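Ticket 2239
Subject: Gripper choice for paper towel task, budget hold
Opened by: Dewanti Manurung
Assigned to: Corey Hinds
Site: Dostville
Status: Waiting on quote
Priority: Normal

Dewanti Manurung, 07/10/2023
The order for the second arm is on hold until we settle the gripper. Statora quoted the standard two-finger gripper with 47 mm of opening. That was fine for the bottle and cup tasks. For the towel change task the arm has to take the empty tube off the holder, put it in the tray, pick up a full roll and lower it onto the pole. I don't think the standard fingers will go around a full roll. Can someone confirm before I release the PO? The quote runs out at the end of the month.

Corey Hinds
Confirmed. The fingers close on the empty tube fine. They do not open far enough for a full roll. I tried pinching the rim of the roll from the top, one finger inside the core and one outside. It lifts, but the paper tears after a few tries and the roll swings.

Layout I am using for the reach check:
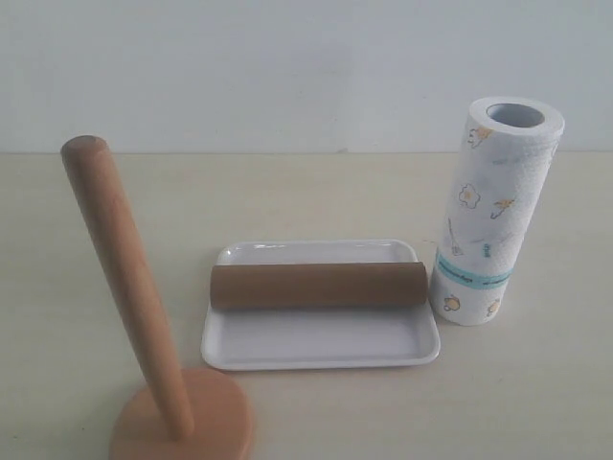 Towel change layout: holder, tray with empty tube, full roll.

The other thing to budget for is the holder. The pole is close to the same width as the hole in the roll, so there is very little room for error when the roll comes down. Any swing and it catches on the tip. I would like the wide gripper plus a wrist force sensor. If we can only pay for one, get the gripper first.

Milagros Cabral
Bilgin sells a wide gripper that fits the same flange. Lead time is longer than Statora's. Asked both for a price with and without the sensor. Also asked if the standard gripper can come off the Statora order for credit, or if it is bundled with the arm.

Clem Kerslake
Please don't split this into separate purchases. Anything added after the PO goes out needs a new approval, and the next round is not until June. Put the gripper, the sensor, spare finger pads and the cable on one request. If the total is over the line I will ask Bevan to move money from the Ninar cell.

Bevan Pearce
Ninar can give up the spare controller money but not the install days. Check payload too — a wide gripper is heavier, and the arm is rated with the tool included.

Corey Hinds
Payload checked against both data sheets. Fine with the wide gripper and sensor fitted. Reach is fine as well.

Milagros Cabral
Statora says the standard gripper can be dropped for credit. Written quote to follow. Bilgin has not answered, will call them.

Next action: Milagros to attach both quotes. Dewanti to hold the PO until then.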